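Zotora fake grapes and square dish, quick review

Bought the set for a display table, meaning the grapes and the white dish. The green cutting mat was already there and it all ended up on that. Paid 13 for the lot, shipping took 8 days.

Grapes first. Color is good, deep red going to plum, some berries brighter than others so it doesn't look like one flat lump. Shiny. Maybe too shiny up close, from across a room no complaints.

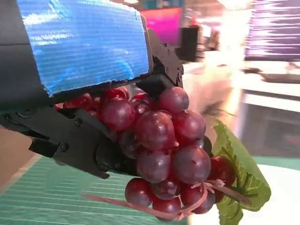
The dish

White, square with rounded corners, low rim. Plain, which I wanted. Bunch fits on it fine. Had a Hernton one before, heavier and chipped in 2 places by November. This one's lighter, no chips so far.

Packaging was plain cardboard, no padding, so open it carefuly.
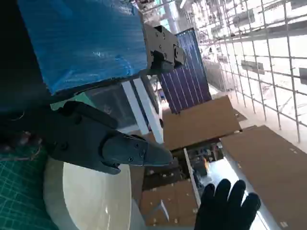

The leaf

One small green leaf up by the stem. Looks ok. I'd of liked a second one. Turn the bunch so the leaf points out over the dish and it looks way better than berries alone.

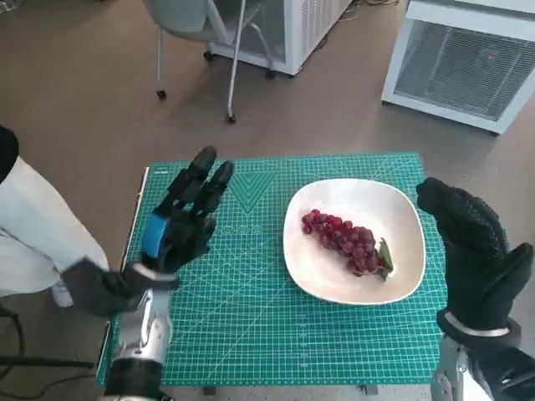
Can you wash the grapes?

Lukewarm water and a drop of dish soap, then pat dry with a towel. Keep the leaf out of the water if you can, mine got a bit limp at the edge.

Back to the mat for a sec. Dark red on green with the white dish next to it, really nice, better than the beige cloth I tried first. Grid lines are handy too if you're fussy about getting things straight.

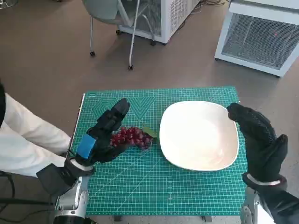 The cloth went back in the drawer. Would buy again at this price, not at the 32 Charvát wants for nearly the same thing. Four stars, one off for the shine.

Ourania Politis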